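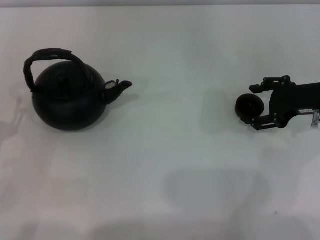 Why does the gripper stop short of the kettle and report a grip fault when it hasn't touched anything?

The finger position reading has drifted, so the controller believes the fingers are closed when they are still open. Re-zero the fingers and check the cable at the housing before running the pick again.

3 min read

Ticket opened by Lihua Fang, Prernstead site, 18/01/2018
Priority: normal
Cell: Akbulut, kettle pick and pour

Fault as reported: arm drives in from the right, halts before reaching the kettle and shows "object held" followed by "grip lost". Fingers stay open. Happened 4 times this morning. Restarting the program clears the message but the next run does the same.

Taner Yaman: Please don't raise the force limit to get past this. Kettle must be empty for all tests until the ticket is closed. Can you send the log and say if anyone has changed the fingers?

Lihua Fang: Log attached. Kettle is empty. Fingers were taken off and cleaned yesterday, same ones put back. Force limit is as it was.

Taner Yaman: Log shows the finger reading at 48 when the fingers are fully open. It should be 150. The program reads anything under 60 as gripping, then sees no load and calls it lost. The approach path is fine.

Tried so far:
- Restarted controller. No change.
- Reloaded the pick program from the Lududlow backup. No change.
- Re-zeroed the fingers. Reading went to 150, held for 2 runs, then dropped back.

Erhan Karabulut: If it drops back after a re-zero I would look at the cable. We had the same on the Wallunness cell in April. Power off and lock out first, then unplug it at the housing and look at the pins.

Lihua Fang: Locked out and unplugged. One pin is bent and the plug was not pushed fully home. Probably from when the fingers came off.

Taner Yaman: Don't straighten it, fit the spare cable. Then re-zero with the fingers fully open and run at slow speed with one person at the stop button.

Lihua Fang: Spare fitted, re-zeroed. Reading is 150 open and stays there when I move the arm by hand. Slow run picked up the kettle by the handle with no fault. Full speed run also fine.

Status: on watch. Ekrem Özkan to order another spare cable and add a plug check to the cleaning sheet. Reopen if the open reading falls below 150.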